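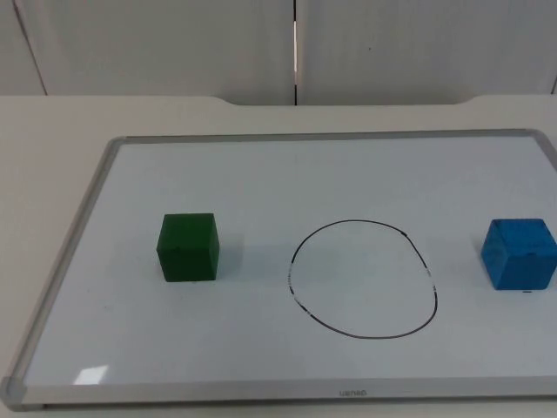
*Cell 2, Fatudthorpe. Board with green and blue cubes and the drawn target loop.*

**Recheck after stop fault, Nimri arm, cube sorting cell**

Fault: the arm kept moving after the stop button was pressed, pushed a cube into the board rail and tripped on overload at cycle 758. Nobody hurt. Controller is the Purora unit fitted in April.

- [x] **Stop button, operator side.** Contact block was loose on its mount. Replaced. Pressed 5 times during slow travel, arm stopped each time.
- [x] **Stop button, rear.** No fault found.
- [x] **Speed limit.** Had been set to 1,000 mm/s. Put back to 300 and locked with the supervisor code.
- [x] **Overload trip.** Works, but it should not be what stops the arm. See first item.
- [ ] **Target loop.** Line is patchy down the left side and at the lower right. Redraw before the next run - the vision check needs a closed line.
- [ ] **Board position.** No clamps on order yet. Borketti to quote.
- [x] **Cubes.** One green, one blue, both outside the loop for the start position.
- [ ] **Fault log.** Entries before the trip are missing. Sent to Purora, waiting for a reply.

Result: slow speed only. No unattended running until the three open items are closed and the stop test has been repeated at full working speed.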